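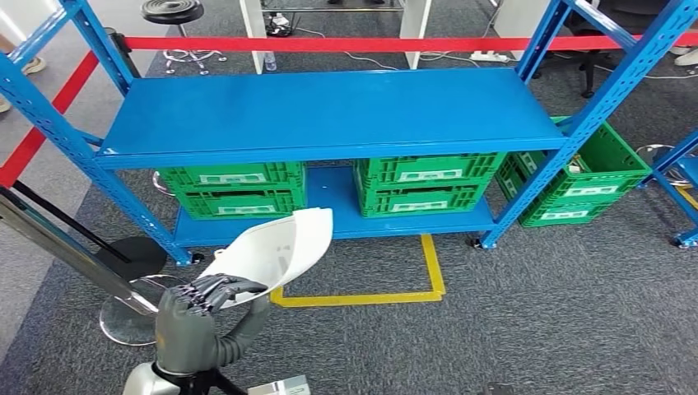
Chapter 11
Rules on Paper, Robots on the Floor

Print this page | E-mail this chapter

Most books on robot safety start with the standards. This one starts with a complaint about them. A standard tells you what a careful group of people could agree on, usually several years before the machine in front of you was built. It seldom tells you whether the people using that machine have read it, or whether they would work any differently if they had.

Take the line on the floor. Nearly every site guide asks for a marked zone around a working robot, and nearly every site has one. Tape is cheap and a strap between two posts is not much dearer. Both look good to an inspector. Neither one stops a machine, and neither one stops a person who has left a phone charger on the wrong side. When the training firm Seltano went through 90 of its own site reports, it found a marked zone in all but two. The reports had a box for "zone marked." They had no box for "zone respected," so the firm could not say how often anyone stepped over the line while the power was on.

We will come back to that missing box many times in this chapter. A rule that can be checked with a glance tends to crowd out a rule that takes an afternoon to check.

The second trouble is grip. Older guidance was written for arms bolted to a base, doing one job with one part. The hand closed on the same shape all day, and you could set a force limit and leave it alone. Mixed handling is another matter. A smooth, rounded object offers a finger pad very little to hold, and the right force for it may be the wrong force for the next thing along. The Varko handbook, used in many college courses, runs to 2,545 numbered clauses and gives grip on unfamiliar objects a single page. That page says the operator should "select a suitable force" — suitable to what, it leaves to the reader.
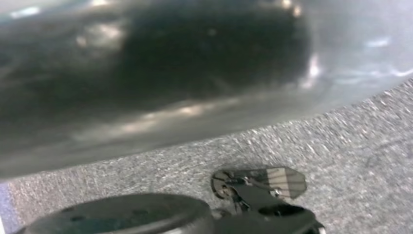 Margit Szabó thinks this is unfair to the handbook. A clause that named a force for every object would be out of date before it was printed, she argues, and a vague rule at least makes the operator stop and think. Her point deserves a fair hearing, and Section 11.2 gives it one. My own doubt is about the stopping and thinking. I have watched people fill in the force field with whatever number was there before lunch.

Before reading on, find the written rules for a robot you have access to. Mark each one that could be checked by someone who never saw the machine move. Keep the list, as you will need it for Section 11.2.

E-mail this page to a colleague | Print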